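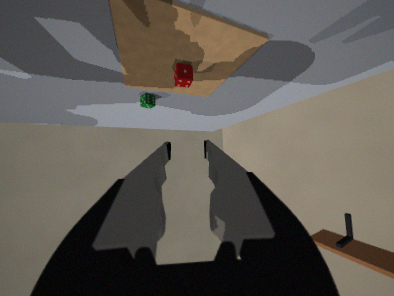

4.3 Setting up the wrist camera and overview camera in simulation

This section applies to Tuline 4 with the Drudier planner installed. Complete section 4.2 (loading the arm and gripper model) first.

1. Open the scene file and press Reset. Wait until the physics clock reads zero.

2. In the Cameras panel, add a camera and set its parent to the wrist link. Do not parent it to a finger link. The view will then shift every time the gripper opens or closes.

3. Set Roll. The wrist view follows the hand, so the tabletop may lie along the top edge with the walls beneath it. The pose estimator reads the camera transform and does not need an upright picture. If you prefer one for display, tick Rotate Preview. This leaves the recorded data unchanged.

4. Check that both fingertip pads are in view with the gripper open. If they are not, move the camera back along its own axis.

5. Add a second camera, parent it to World, and aim it so that the gripper, the board and all the small objects are in view.

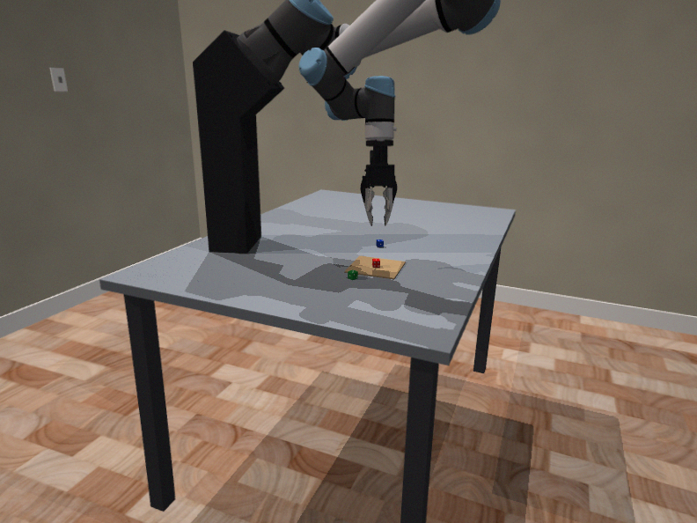 6. Set the render timeout to 900 ms for both cameras. Lower values may drop images when shadows are switched on.

7. Run Check Poses. Each object is estimated from each camera and the two results are compared. Any object outside tolerance is listed in red.

Note: Shadows falling across the board can split it into separate regions. If the board is reported more than once, raise Merge Distance before changing the lights.

CAUTION: Do not start the planner while Check Poses is running. Both write to the same scene buffer, and the planner may use an out-of-date target.

8. Save the layout. The log keeps the last 1,000 pose checks and then overwrites the oldest.

Error 67 at step 7 means that a camera has no parent. Return to step 2 or step 5.

Section last revised 9 April 2025, N. Akande.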